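双臂机器人冷藏抽屉取瓶工位的安装、标定与维护
项目实践课程结题报告

小组成员:Yamuna Thomas、Tarmo Mockus、Nest Eynon
指导教师:Rhiannon Craddock
设备管理:Sølve Forsberg
提交日期:2024年6月8日

摘要

本报告记录一台双臂机器人在冰箱取放工位上的安装、标定、日常维护和两次维修过程。机器人为实验室现有设备,组内沿用它的登记名Colliria。工位由一台冰箱、一张白色桌子和机器人本体组成,任务是把瓶子从冰箱下部抽屉中取出,放到桌面,再按相反顺序放回。本学期的工作不涉及新算法,抓取程序由上一届小组留下,我们负责让这个工位能够稳定开机、稳定运行,并把维护方法写成后来的人可以照着做的文件。报告依次说明工位布置、线缆整理、夹爪与头部相机标定、维护计划、故障处理和遗留问题。

关键词:双臂机器人;夹爪;手眼标定;线缆;设备维护

一、项目背景

工位设在302室。上一届小组交接时留下一份程序说明和一个配置文件夹,没有留下标定记录。我们第一次开机后运行取瓶程序,右臂停在抽屉外侧,夹爪离瓶身还有一段距离就闭合了。换了一个位置重新摆放冰箱以后,误差方向也跟着变,说明程序里写死了冰箱的坐标。

与指导教师讨论后,小组把任务定为以下几项:重新确定机器人、冰箱、桌子三者的相对位置;重做两只夹爪的零位和头部相机的外参;整理手臂和底部的线缆;建立维护记录;在此基础上连续运行,观察哪些部件先出问题。

分工方面,Yamuna Thomas负责相机和坐标标定,Tarmo Mockus负责机械和夹爪,Nest Eynon负责线缆、供电和运行记录。三个人都参加了每周的例行检查,检查表轮流填写。

二、工位组成

2.1 机器人本体

机器人有左右两条手臂,各关节外壳为银灰色,末端装黑色夹爪。夹爪为电动驱动,通过末端法兰固定,每只夹爪有一根供电和通信合一的线缆,沿手臂外侧走到肩部,再进入躯干。头部相机向下看,视野能同时覆盖抽屉、桌角和机器人自己的身体前缘。控制主机与机器人之间用有线连接,无线网络只用于查看状态。

2.2 冰箱与抽屉

取瓶动作使用冰箱下部的拉出式抽屉。抽屉打开以后,瓶子横放在里面,夹爪从前方靠近。我们选择横放,因为竖放时瓶子高出抽屉侧板,关抽屉容易碰到。横放的缺点是瓶子会滚,每次关抽屉以后再打开,瓶子的位置都有变化,这对相机定位提出了要求。

抽屉的滑轨阻力不均匀。刚开始拉动时阻力最大,越过一小段以后变轻。原程序用固定速度拉到底,夹爪在起步时经常从抽屉边沿滑脱。后来改成起步慢、中段快、末段再慢,滑脱次数明显减少。

2.3 桌子

桌子为白色,转角是圆的。圆角对机器人没有妨碍,对标定却有一点麻烦:上一届的说明书里写着“以桌角为原点”,圆角没有一个明确的顶点,不同的人量出来的原点不一样。我们改用冰箱正面与侧面的交线作为参考边,桌面只用来确定高度。

三、安装与位置调整

3.1 相对位置

桌子和冰箱紧挨着摆放,机器人站在两者前方,抽屉拉出的方向朝向机器人的工作区。调整时先固定冰箱,再移动桌子,最后移动机器人。这个顺序是试出来的。最早我们先放机器人,结果每次挪动冰箱都要重新检查双臂的可达范围,一下午没有完成。

机器人与抽屉之间的距离有两个限制。太近时,右臂肘部要收得很紧,第三关节接近限位,控制器会报软限位警告;太远时,夹爪能够到抽屉前沿,伸进抽屉以后姿态却不好调整。最后的做法是把抽屉完全拉出,用示教模式手动把右夹爪带到瓶子一端,观察各关节离限位的余量,选余量比较平均的位置站定。
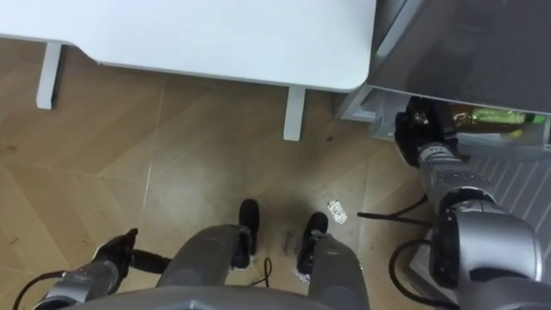

图1 抽屉取瓶位姿检查,右夹爪位于抽屉前端

左臂在右臂取瓶时不参与动作,需要一个待命姿态。原程序的待命姿态把左臂抬在胸前,遮住了头部相机的一部分视野。我们把待命姿态改低,让左夹爪停在地面上方,给相机让出抽屉区域。降低以后要确认一件事:右臂抽出瓶子往桌面转的时候,左臂不能在它的路径上。我们在仿真里走了一遍,又在实机上用最低速度走了一遍,两次都没有干涉。

3.2 地面定位

机器人双脚的位置用纸质模板确定。模板由Tarmo Mockus裁剪,一侧贴住冰箱底边,另一侧画有脚掌轮廓。每次重新站位时铺模板,站好后把模板抽走。木地板的拼缝是斜的,开始有人想用拼缝当参考线,试了两次都不准,后来不再使用。

机器人站立控制在取放过程中保持开启。身体会有很小的晃动,手臂伸得越远晃动越明显。我们没有关掉站立控制,只在夹爪闭合之前加了一个短暂的等待,让身体稳定下来再抓。

3.3 线缆

线缆是本学期花时间最多的部分。接手时,几根黑色线缆从手臂上垂下来,长度都留得偏长,手臂转到极限位置时会甩到抽屉边上。Nest Eynon把各关节转到两端极限,分别标出线缆最紧的位置,再按这个长度加余量重新固定。

固定方法也改过。最初用塑料扎带,扎得太紧,运行一段时间后线缆外皮出现压痕。后来全部换成尼龙粘扣带,在大关节处留一个弯,弯的方向与关节转动方向一致。留弯以后线缆在低位会下垂,看上去不够整齐,但关节转动时没有拉扯感,我们接受了这个做法。

落在地面上的线缆在每次运行前用手顺一遍,检查有没有压在脚下。这一条写进了开机检查表的第一行。

四、标定

4.1 夹爪零位

夹爪零位指两指完全闭合时的编码器读数。零位偏了,程序以为夹住了瓶子,实际上两指还有间隙,或者反过来,夹爪过度用力。

标定步骤如下:
1. 手臂移到空旷位置,夹爪朝前,末端不接触任何物体。
2. 清洁指面,确认没有胶屑。
3. 以低力矩闭合夹爪,等待读数稳定。
4. 记录读数,张开,再闭合,重复8次。
5. 去掉最大值和最小值,其余取平均,写入配置文件。
6. 重启夹爪控制器,再闭合一次,核对零位。

步骤6很容易漏掉。我们有一次写入之后没有重启,第二天才发现控制器用的还是旧值,前一天的运行数据只好作废。

左右夹爪的零位要分开保存。上一届的配置文件把两只夹爪写成同一个值,右夹爪恰好接近,左夹爪差得多。

4.2 头部相机

头部相机标定分内参和外参。内参用棋盘板做,板子由Yusof提供,背面是硬板,不易弯曲。外参采用手眼标定的办法:右夹爪夹住标定板,手臂走一组位姿,每个位姿拍一张,同时记录关节角。

第一次做外参时,我们选的位姿都集中在身体正前方,计算出来的误差看起来很小,拿到抽屉前一用就偏。原因是位姿变化太少,尤其是旋转不够。第二次把位姿分散到桌面上方、抽屉上方和两者之间,每处都加入手腕的翻转,结果好了很多。残差的数值比第一次大,实际抓取反而更准,这一点在例会上讨论了很久。Rhiannon Craddock建议我们不要只看残差,另外准备一组没有参加计算的位姿用来检验,后来的标定都按这个办法做。

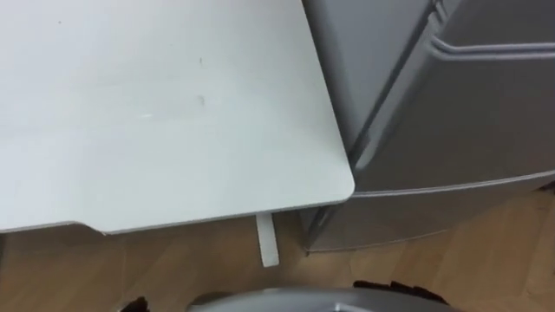 光照对外参的影响不大,对瓶子的识别影响较大。冰箱表面是银灰色,带金属质感,窗户一侧有阳光时会产生一条很亮的反光,识别程序有时把反光的边缘当成瓶身轮廓。桌面颜色浅,也有类似情况。处理办法是把曝光从自动改为固定,并在识别之前把搜索范围限制在抽屉内部。固定曝光以后,傍晚画面偏暗,需要开顶灯,开灯也写进了检查表。

还有一个容易忽略的地方:机器人自己的身体前缘始终在画面下方,颜色与冰箱接近。早期的分割结果把身体的一部分并到冰箱里,算出的冰箱平面是倾斜的。Yamuna Thomas做了一张遮罩,把身体所在的区域排除,问题解决。遮罩与头部俯仰角有关,头部角度改变后必须重做。

4.3 冰箱坐标

冰箱坐标由参考边和上下两部分之间的横向接缝共同确定。具体做法是让右夹爪夹一根探针,沿参考边点取三个点,再沿接缝点取三个点,拟合出冰箱正面。点取时要轻,冰箱门有密封条,用力按会有回弹,按得重与按得轻结果不一样。

冰箱坐标写在单独的文件里,程序启动时读取。以后再挪动冰箱,只需重新点取,不用改程序。

五、日常维护

维护分为每次开机前、每周和每月三级。

开机前检查:
地面线缆顺直,没有被脚压住。
急停按钮可以按下和复位。
夹爪指面干净,指垫没有翘边。
抽屉能够用手顺畅拉出和推回。
顶灯打开,相机曝光为固定值。
冰箱位置没有变动。

每周检查:
末端法兰螺钉按对角顺序复紧,记录是否松动。
各关节在低速下单独转动一遍,听有无异响。
线缆在大关节处的弯是否仍然留有余量,外皮有无磨损。
备份配置文件和运行日志。

每月检查:
夹爪零位重新标定。
头部相机外参用检验位姿复核,误差变大时重做。
脚底清洁,检查脚垫。
主机散热口除尘。

检查表开始时做得很细,一共写了两页,实际执行时大家填得很快,有几项明显是凭印象打的勾。学期中期我们把不容易出问题的项目从每周改为每月,只保留必须动手才能填的项目。例如螺钉一项要求写明哪一颗松动,不能只写“正常”。

指垫是主要消耗件。指垫用的是Tedberg的硅胶片,裁成需要的尺寸后贴在指面上。冰箱里取出的瓶子表面有水,硅胶片沾水后摩擦力下降,背胶也容易脱开。更换时先用酒精擦净指面,等完全干了再贴,贴好压紧,放置一夜后使用。放置时间不够,边角第二天就会翘。

六、故障与维修

6.1 右夹爪间歇掉线

故障现象:运行中右夹爪偶尔失去通信,控制器报错,几秒后恢复。发生时间没有规律,停机检查时一切正常。

排查过程:首先怀疑控制器固件,更新后故障仍在。接着把左右夹爪互换,故障留在右臂一侧,说明夹爪本身没有问题。然后让右臂各关节单独转动,同时监视通信状态。转到肘部弯曲最大的位置时,通信中断重现。拆开肘部外壳旁的线夹,线缆外皮完整,用手弯折同一段时通信再次中断。

处理:更换整根线缆,新线缆购自Zenton。更换时沿旧线缆的走向布线,在肘部把弯加大。断开夹爪供电以前,先让夹爪张开并把手臂放到低位,手臂断电后由两个人扶住。Sølve Forsberg在场指导了拆装,并检查了插头锁扣。

剥开旧线缆后,内部有一根细芯断裂,断口与线夹边缘的位置对应。线夹的边缘比较锐利,我们用锉刀倒了圆角,又在里面垫了一层软套管。左臂同一位置的线夹也做了相同处理。

结果:更换后到本学期结束,右夹爪没有再掉线。

6.2 抽屉关不严

故障现象:放回瓶子后,右臂推抽屉,程序报告完成,抽屉仍留有一条缝。

排查过程:开始以为是推的行程不够,把终点往里移,结果夹爪顶在抽屉前沿,关节力矩过大,机器人进入保护停机。用手推抽屉时可以关严,说明抽屉没有损坏。对照日志后发现,手推的位置在抽屉前沿中间,机器人推的位置偏向一侧,两边滑轨受力不同,一侧先到底,另一侧卡住。

处理:推的接触点改到前沿中间。推到末段时降低速度,以力矩上升作为到位的判断,不再用固定行程。滑轨擦拭干净,没有加润滑油,冰箱里放饮料,我们不想让油沾到瓶子上。

结果:关不严的情况大部分消失。瓶子滚到抽屉最里侧一角时仍有个别失败,原因没有完全查清,列入遗留问题。

6.3 其他小问题

手臂保护停机后,复位顺序不对会导致夹爪保持旧的目标位置,使能瞬间突然动作。正确的顺序是先清除夹爪目标,再复位手臂,最后使能。已在操作说明中用粗体写出,并在主机屏幕旁贴了纸条。

日志文件夹曾经写满,程序启动时没有任何提示就退出。现在启动脚本会先检查剩余空间。

七、运行情况

标定和维修完成以后,工位进行了累计4,000次夹爪开合的运行。这个数字由夹爪控制器的计数器读出,包含标定和空载动作,不等于取瓶次数。运行期间指垫更换3次,线缆固定点没有再次调整。

失败大多发生在抽屉刚打开、瓶子还在滚动的时候。程序拍照太早,抓取时瓶子已经离开拍照时的位置。我们在拉开抽屉以后加了等待,并在等待结束后再拍一次,两次位置一致才执行抓取。这个改动使单次取瓶时间变长,指导教师认为可以接受,本项目对速度没有要求。

瓶子带水时,夹持力需要调高。夹持力过高会把薄壁塑料瓶夹扁,瓶身变形后放到桌面上不稳。目前按瓶子种类分别设定夹持力,换用新的瓶子前要先手动试夹。

八、遗留问题

1. 瓶子滚到抽屉里侧角落时抓取和关闭抽屉都可能失败。可以考虑在抽屉里加一块防滑垫,本学期没有来得及试。
2. 遮罩随头部角度改变需要手工重做,可以改成根据关节角自动计算。
3. 冰箱坐标点取需要两个人配合,一个人示教,一个人记录。希望下一届把记录部分写进程序。
4. 左臂的线缆没有更换过,只处理了线夹。建议在November前后,即十一月的停机检查时一并换新,备用线缆放在302室的工具柜下层,标签写有长度和插头方向。
5. 机器人站立时的晃动对远端抓取有影响,现在的等待时间凭经验设定,没有测量依据。

九、个人小结

Yamuna Thomas:标定部分重做了两遍,第一遍的数据没有保存原始图像,只留下结果,后来想对比也没有办法。第二遍开始所有图像和关节角都保存,按日期建文件夹。遮罩的方法比较简单,写起来很快,找到原因用了将近一周。

Tarmo Mockus:夹爪拆装比预想的费时,法兰螺钉有一颗滑丝,取出来用了半天。以后拆之前会先检查内六角有没有磨损,并使用合适尺寸的扳手。纸模板用到后期边缘起毛,应当换成硬一点的材料。

Nest Eynon:线缆掉线的故障持续时间最长,一开始换固件的方向是错的。如果先做左右互换,可以少走两天弯路。运行记录前半段写得太简略,只有“正常”和“失败”,看不出失败在哪一步,后半段才改为按动作分步填写。

附录A 重新站位操作步骤

1. 机器人进入吊架或由两人扶持,关闭手臂使能。
2. 纸模板贴住冰箱底边铺平。
3. 双脚对准脚掌轮廓,开启站立控制,等待身体稳定。
4. 抽出模板,顺直地面线缆。
5. 左臂运行至待命姿态。
6. 用手完全拉出抽屉,右臂以最低速度运行至取瓶位姿。
7. 查看各关节余量,如有软限位警告,返回步骤1。
8. 运行检验位姿,误差合格后填写记录表并签名。

附录B 配置文件清单

gripper_left:左夹爪零位、最大力矩。
gripper_right:右夹爪零位、最大力矩。
head_cam:内参、外参、曝光值。
head_mask:身体遮罩及对应的头部角度。
fridge_frame:冰箱坐标及点取日期。
bottle_force:各种瓶子的夹持力。

修改任何一个文件之前先复制一份,文件名后加修改人姓名首字母。旧文件不要删除,移到同一目录下的old文件夹。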